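Pralluris Shared House Co-operative
Minutes of the Kitchen Meeting
Sunday, July 7, 2019, ground floor kitchen

Chair: Bent Vídalín
Minutes: F. Ortner
Present: 8 members, quorum met. Apologies from the top floor, again.

1. Minutes of the last meeting

Accepted. Matters arising were the pantry shelf (still not level) and the key to the bin enclosure (still missing). It was noted that both were marked "nearly done" last October. The minute taker was asked to stop using that phrase.

2. Invoice from Haser

The installer's final invoice for the sink and dishwasher fit-out is $757. Bent asked whether the job was finished. Opinions differed. The strip of blue film in the small bowl has been counted by Haser as "customer to remove", although the quote says the sink would be handed over clean and ready for use. The meeting did not think much of this argument, but it thought less of paying for another visit to peel off some plastic.

Agreed: pay the invoice less the $38 call-out fee, which was never in the quote. If Haser objects they can put it in writing. The warranty papers are to go in the kitchen drawer and stay there.

3. Drying basket and dishwasher

Ortner put forward the new arrangement, under which the basket stays in the small bowl for good, the big bowl is kept clear for washing, and plates and cups go in the machine. We were told this would end the build-up of dishes on the counter. The last two arrangements were going to do that as well.

Sink and dishwasher as they stand:
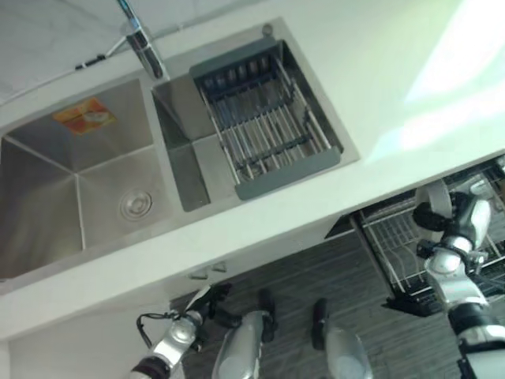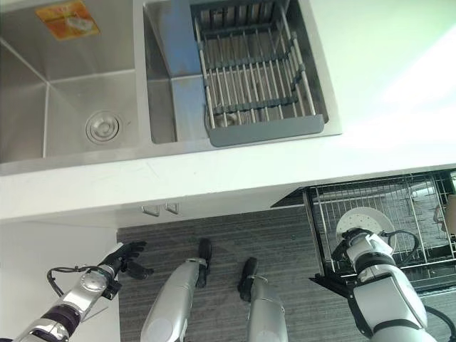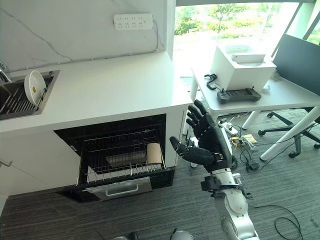 Gudrun objected that a basket in the small bowl leaves nowhere to tip out a teapot when the big bowl is full, and that she would be lifting it out ten times a day whatever the meeting decided. She would sooner see it on the counter with a tray under it.

Bent replied that the counter was exactly where the trouble started. There was some discussion of trays. A Drilska tray at $67 was mentioned and got no seconder.

It was also pointed out that a plate can come to the basket with a mark still on it, and that a basket full of half-clean plates is only a cupboard with holes. Whoever finds a stained plate is to wash it again and spare the rest of us a note.

Agreed: trial the arrangement until the October meeting. The minute taker wishes it recorded that he expects to be discussing it again well before then.

4. Orange sticker in the large bowl

Two members want it off. One thinks it may matter for the warranty, though no one could say how. Deferred.

5. Dishwasher door

A reminder that the door is to be closed once the racks are pushed in – fully in, please. A proposal for a sign was voted down. There are already enough signs on the fridge, and the milk one has never worked.

6. Other business

The top floor has asked by note for a second dish rack. Declined until somebody from the top floor attends a meeting.

Next meeting in October, same kitchen. Bent to bring the key if it turns up.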